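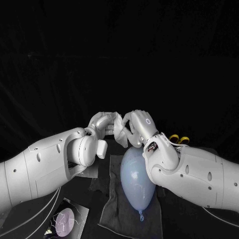 Usix Didumis 12 — towed marine surveillance decoy and sensor pod

The Didumis 12 is the smaller of the two towed pods in the Usix range, and it's the one we find ourselves recommending most often to coastguards and smaller navies who want to add a listening capability to a patrol boat they already own. It goes over the stern on a powered winch, trails quietly behind the vessel and sends what it hears back up the cable to a console in the wheelhouse. You don't need a large ship for it, and you don't need to cut holes in the deck, which we know is a worry on older hulls.

We designed it after a good many long conversations with crews who had been offered equipment meant for frigates and told to make it fit. The pod, winch and cable drum arrive on a single pallet-sized base that bolts to standard deck fixings. Most boats of 20 metres and upwards can take it, though please do send us your stern drawings before ordering, as rail heights vary a great deal and we would much rather find a problem on paper.

The cable is 500 metres long as supplied. A shorter one can be fitted for shallow coastal work, and quite a few customers keep both ashore and swap them over with the season. 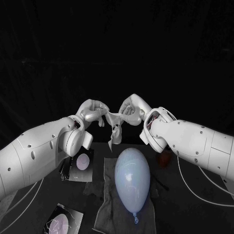 Swapping the cable takes two people and a bit of patience the first time — after that it becomes an ordinary harbour job. The drum lifts out with the boat's own crane or a dockside one, and all the connectors are keyed so they only go together one way round.

Specification
Weight of deck unit, dry: 451 kg
Cable supplied: 500 m
Maximum towing speed: 12 knots
Minimum vessel length: 20 m
Console: Kazmi desktop or rack version
Power: ship's supply, single or three phase

The Kazmi console is shared with our fixed harbour system, so if your operators have already trained on that they will feel at home straight away. Recordings can be saved to removable drives and played back ashore. The older Fludum console will still run the pod, but it can't show the newer bearing display and we stopped making spares for it in May.

What's in the crate
Pod, winch and base, cable on drum, console with leads, deck fixings, spare seals, printed handbook and a canvas cover for the winch. Training at your own base can be added to any order, and we're always glad to come down and see the boat.

Export
The Didumis 12 is a controlled item. We handle the licence application for you, but we'll need an end-user certificate before we can give a firm delivery date.

Page last updated 20 Jun 2022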